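Forums > Laundry & Cleaning > Washers > Front loaders
Reading time: 3 min

Front loader on a bare smooth floor, anti-vibration pads or not?

quartey_basement
We moved our front loader into the back room in March. Smooth gray floor, no mat, no pads, the machine sits right on it. It's fine on a normal wash. On the fast spin with a small load it gets loud and I can feel it in the hallway. I put a level on top and it reads level both ways. My brother-in-law says buy the rubber pads. The guy at Druduvgate Appliance says pads are a waste and I should check the feet again. Before I spend money I'd like to hear from people who have tried it.

Also, the door takes a while to unlock at the end. Not sure if that's related.

1178spin
Check the feet again. Level on top doesn't mean all four are carrying weight. Push down on opposite corners. If it rocks at all, one foot is short. Then tighten the lock nuts up against the cabinet, people skip that part.

Small loads are the other half of it. One towel by itself will never balance.

Priltino_Jo
I disagree about pads. I put the Wornau ones under mine and it was a clear improvement, and my feet were already set right. A slick floor gives the machine nothing to grip.

1178spin
They can help with walking. They don't fix a bad balance and on some machines they make the shaking worse because the rubber gives. I took mine out after 5 loads.

Priltino_Jo
Mine have been in for two years. Different machines I guess.

quartey_basement
Pushed on the corners. There is a little movement at the back left. I'll have to pull it out from the wall to get a wrench in there, so that will wait.

What it had in it:
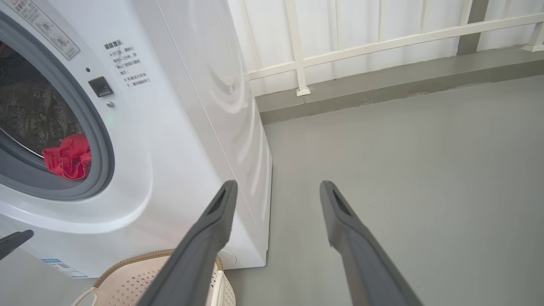
Red cloth at the bottom of the drum. The black button on the right is probably the door release.

I had been running small things like that by themselves so the red wouldn't get on anything.

soapdish2274
If the red is the problem, wash it with dark stuff. Jeans, black socks, whatever you have. Cold water. You get a fuller drum and a better spin, and it won't matter if it bleeds a little.

Looks like the notes on the front next to the button are in Chinese. Did you get a manual with it?

quartey_basement
No manual, it came with the place. I can't read Chinese. If someone can make out the part by the button I'd appreciate it.

mill_street_1772
The heading is "warm reminder," which you see on a lot of notices. The lines under it are about opening the door after the machine stops. There's a figure in there that looks like 1 to 20 seconds. So I would say wait a bit after it stops and then press the button. Don't yank on it.

quartey_basement
OK, that matches what it does. I was pressing the button as soon as it went quiet.

soapdish2274
Then the door is one thing you can cross off.

Priltino_Jo
Still say get the pads while you have it pulled out. You won't want to move it twice.

1178spin
Or fix the foot first and run it with a full load. If you put pads in at the same time you won't know which one did it. Also make sure the shipping bolts are out of the back. If it came with the place they probably are, but look.

quartey_basement
Didn't think of the bolts. I'll look when it's out. Going to do the foot, no pads for now, and mix the red in with the jeans.

mill_street_1772
Put a piece of cardboard under the front before you drag it. Mine left a black line on the floor that I never got off.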